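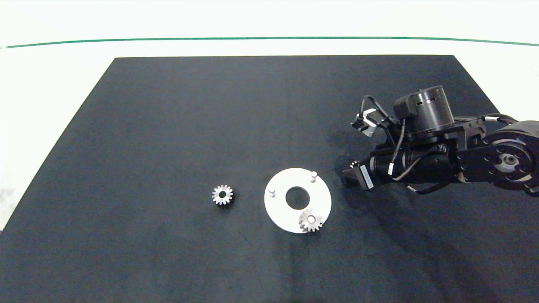

遊星歯車の組付セル。キャリアのピン3本のうち、右下に1枚目が入った状態。

Danano向けの減速機サブアッシー、組付セルの段取りと保守のメモを流します。機種はMararの小型アーム、架台と治具台はJillus製。自分用の備忘なので長いです。

作業内容は単純。白いキャリアのピンに金属の平歯車を差す。歯車はマットの上に平置き、キャリアも平置き。位置決め治具は使わず、毎回カメラで位置を取り直す。

マットは濃紺のつや消し。白天板に直接置くと、白いキャリアの輪郭が照明次第で消える。金属の歯車はどちらの背景でも拾えるが、白い部品のほうは下地で決まる。マットを替えるなら色より先に反射を確認すること。光沢品は歯車の映り込みで中心がずれる。

マットの管理。爪が擦れた跡は筋になって残る。見た目だけなら放置でよい。毛羽が立ったら交換。毛羽が歯底に噛むと、差し込みの途中で力が立って異常停止になる。清掃は粘着ローラー。アルコールは使わない(色むらが出て二値化のしきい値を取り直す羽目になった)。

照明。アームの影がマットに広く落ちるので、認識は必ず退避位置で撮る。手首が対象の上にある姿勢で撮ると、歯車の右下の影とアームの影がつながって外形が膨らむ。旧プログラムは把持直前に再撮像していた。7月の版で廃止。

グリッパ。爪先は細かい溝付き。ここに切粉と油が溜まると、つかんだ歯車が持ち上げの瞬間に回る。回っても穴は同心なので差さることは差さるが、隣の歯車との位相が合わない。始業時に乾いたブラシで溝に沿って掃く。溝に直角に掃くと詰まる。

爪の開き幅は歯先円ぴったりにしない。歯先に当たる場合と歯溝に入る場合で把持幅が変わるため、幅で有無判定をするなら許容を広めに。うちは幅を在荷判定だけに使い、中心はカメラの値を信用している。

差し込み動作。ピン直上で一旦停止、力制御に切替、下向きに軽く押しながら小さい円で探る。穴に落ちたら高さで判定。高さが出ないときはリトライ2回まで。そこで駄目なら歯車を元の位置に戻して停止。無理に押すとピンの先が潰れて、キャリアごと廃却になる。

差す順番は右下から。アームが右から入るため、手前側から埋めると次の動作で爪の背が既設の歯車をまたぐ時間が短い。左のピンから始める版も試したが、戻り経路で一度引っ掛けてからやめた。

差した歯車はキャリアの縁から歯がはみ出す。これは正常。はみ出しを浮きと誤判定する件は、検査窓を歯先からピンの先端に変更して解消済み。中央の穴からピン先が見えていれば着座とみなし、高さの値と突き合わせる。

配線。黒いケーブルがリンクに沿って束ねてあり、一部がループしている。このループは手首の旋回分の余長なので、結束バンドで詰めないこと。Wutasbridgeの号機で見栄えを理由に詰められて、3週間でエンコーダ線が断線した。交換は半日。

ケーブル点検の手順:
電源断、全軸を退避姿勢
ループ部を手でなぞって硬化と被覆の割れを確認
手首を手動で両端まで回し、突っ張りの有無を見る
結束部の緩みは締め直しではなく巻き直し

関節ハウジングのボルトは合いマークで見る。ずれていたら該当箇所だけ増し締めせず、全数を対角順で締め直す。トルク値は号機ごとの台帳を参照。ここには書かない。台帳と食い違うと事故のもと。

グリッパ側面の白いラベルは剥がさない。清掃のとき溶剤で印字が消えた個体があり、部品手配で型式の特定に手間取った。拭くなら乾拭きで。

カメラの校正は、手首まわりを一度でも外したら必ずやり直し。センサのマウントは小さくて、工具が当たるとすぐ向きが変わる。見た目で戻っていても信用しない。

校正後の確認は歯車1個で足りる。マットの四隅と中央に置いて順に取らせ、爪の中心と穴の中心のずれを記録。四隅のどこかだけ悪いときはカメラではなくマットの浮きを先に疑う。端がめくれていると高さがずれる。

2020年10月3日、現行の設定で100サイクル連続運転。停止は3回。内訳はリトライ超過が2回、残りは把持ミス。把持ミスは爪の溝の油で、清掃後は再発なし。

リトライ超過はどちらも左のピン。ピンの倒れか、探り円の中心のずれか、まだ切り分けていない。キャリアを回して同じピンを右上の位置に持ってくれば分かるはずなので、次はそれをやる。

設定ファイルは変更前に必ず別名で保存。力制御のゲインと探り円の半径を同時に触らないこと。先月それをやって、どちらが効いたのか分からないまま元に戻した。

予備の爪は棚の2段目。使ったら残数を札に書いてください。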